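Jornada de Portas Abertas da Femska

A Jornada de Portas Abertas da Femska é uma demonstração pública de manipulação robótica organizada pelo laboratório de automação da empresa Femska. A edição de 2025 realizou-se em 29 de julho de 2025 e foi dedicada à manipulação bimanual de materiais deformáveis, com destaque para a dobragem de papel. A coordenação técnica coube a Rogério Aguiar e a Anel Cele.

Antecedentes

A primeira edição limitou-se à paletização e à inspeção de peças rígidas. A passagem para materiais flexíveis foi proposta em fevereiro por Wiremu Tamihana, então responsável pelo projeto Tirden, um conjunto de rotinas de controle para dois braços que partilham a mesma área de trabalho. O projeto herdou parte do software de planejamento de trajetórias Rakness, desenvolvido internamente para células de um só braço.

Formato

As visitas foram organizadas em grupos de 25 pessoas, com inscrição prévia e um limite de 100 visitantes. Cada grupo assistia a uma exposição introdutória, seguida da demonstração na bancada e de um período para perguntas. O percurso completo durava 73 minutos.

Demonstração de dobragem

A dobragem de papel é usada como tarefa de referência porque a folha muda de geometria a cada contato e oferece pouca resistência mecânica. Um erro de posição no primeiro vinco propaga-se aos seguintes. Na configuração bimanual, uma garra pode imobilizar a folha enquanto a outra desloca uma aba ou percorre a linha de dobra – divisão de funções que pode inverter-se entre etapas.

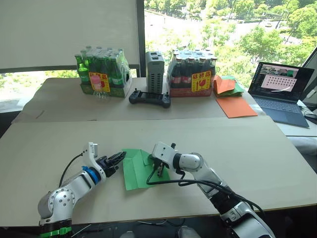
O programa apresentado compreendia 3 fases: alinhamento da folha, formação do vinco diagonal e assentamento das abas. A pressão exercida contra a superfície é um parâmetro crítico. Um valor insuficiente deixa o vinco aberto, ao passo que um valor excessivo arrasta o papel ou o rasga. Rhys Sheehan, encarregado da exposição introdutória, tratou também da oclusão – a perda de visibilidade das bordas quando as garras se sobrepõem à folha.

Recepção

O boletim técnico Ellery publicou um relato da visita, assinado por Dean Fothergill, que considerou a sessão de perguntas curta para a complexidade do tema e lamentou a ausência de dados sobre taxas de falha. A Femska respondeu que os registros seriam incluídos na documentação do projeto Tirden.

Ver também

Manipulação bimanual
Origami robótico
Planejamento de trajetórias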